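We got to Jellholm a little after nine, having missed the turning at Usia not once but twice, and were let off very kindly with tea and a biscuit. I had been wanting to see the Dremgate seed rooms ever since our allotment society started buying from them, and an open morning in April seemed too good to pass up.

Mahsa Ghasemi took our group round. She has a lovely unhurried way of talking, and she began with the sorting tables, where so much is still done by feel.

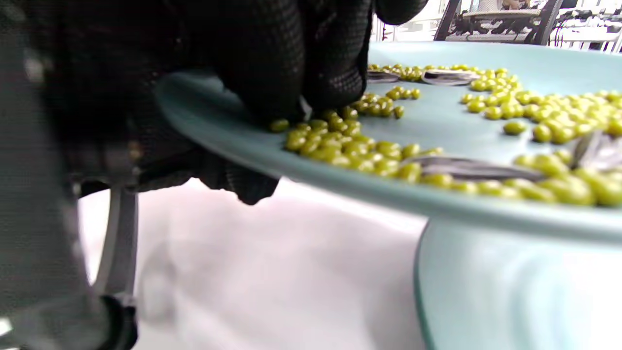

A gloved hand in among the peas.

I could have stayed there all morning! There is something very soothing about peas on a plate, and I came away itching to tip out my own jars at home. Mahsa told us the store holds 265 varieties, a good many of them from the old Mohammadi collection, and that around 100 go out to growers each spring.
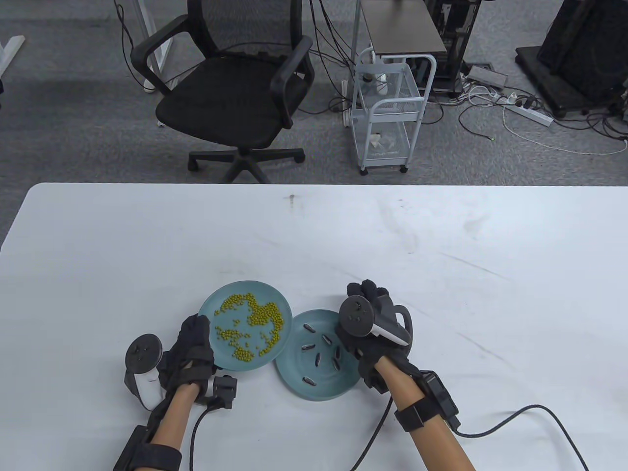 Two teal plates on the white table, the striped seeds on the right-hand one.

My husband, who grows sunflowers taller than the shed, asked so many questions about striped seed that we very nearly missed the cold store.
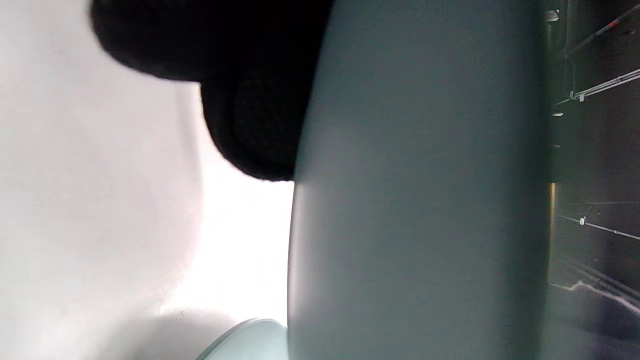

We did get there in the end, coats buttoned up to the chin, and then it was back to the shop, where I bought far more runner beans than we have poles for. Do take a cushion if you go, as the benches in the talk room are hard, and leave the car in the lower field, which is much easier to get out of.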